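Ridgeway kitchen refit: progress to July 23, 2025

The walls are painted, a pale shade that took 30 samples and one sulk to agree on. The shelving from Groltetti has come, minus its brackets. We have spent 1437 of the grant, mostly on plumbing - the old sink did not go quietly.

Trays are next. We chose shallow ones with a slightly raised rim, in a light beige that hides flour.

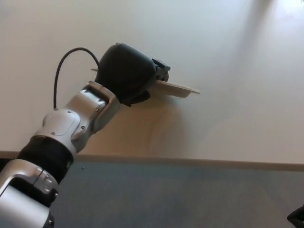 Report by Suqin Liao, for Trellstead

Still to do: brackets, door, and a second quote for the extractor.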